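Work and Automation, Unit 6
Handout for the evening group
Teacher: Leif Eskildsen
October 13, 2026

Please read before class. The case continues from August, when we looked at the kitchen of the Borkmont canteen as it was before any change.

1. The workplace

The canteen prepares 1000 meals on a normal day. It has 53 employees, and 9 of them work in cold preparation: washing, cutting, portioning, and putting the tools back. The employer, Clirkgate, wants to give a part of this work to robot arms delivered by Kutico. The cooking itself is not in the plan.

2. Task and job are two different words

A job is made of many tasks. In the first interviews the managers said "we automate the cold preparation," but the list they showed us had only six tasks on it. Clearing the board was on the list. Tasting was not, and also not the talk with the driver when a delivery is wrong. When you read a report about automation, mark each time which of the two words the writer means.

3. What the workers told

Cheuk-hei Siu, who interviewed the cold preparation team, found two kinds of worry. The older workers asked about their hours. The younger ones asked who will teach them, as a new person normally learns the kitchen by doing the simple tasks first. If the arm takes the simple tasks, the first step of the ladder is missing. The employer had no answer to this at the time of the interviews.

There was also a smaller complaint, about pace. A worker who stands after the machine in the line must follow its speed, and cannot slow down for five minutes when the back hurts.

4. Trying the work in simulation

Before an arm comes into a real kitchen, the tasks are tried on the computer. Note the everyday objects near the arm: the cutting board, the knife, the bowl, the sink.
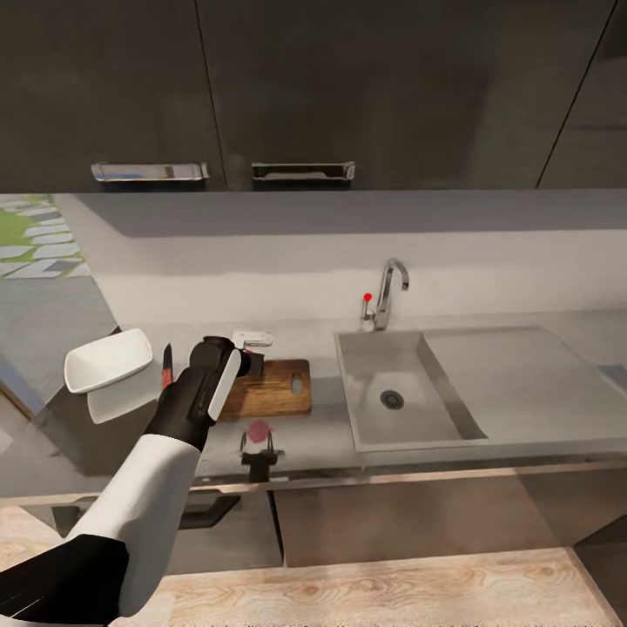

Who should decide which tasks are given to the robot?
The people who do the tasks today should take part in the decision together with the employer, and they should be asked before the equipment is ordered. In the Borkmont case they were asked after.

5. For next time

Read the Shawky agreement, pages 6 to 9. Write one page: which new tasks come to the workers when the arm is installed (cleaning it, watching it, calling for repair), and should these be paid as before or higher?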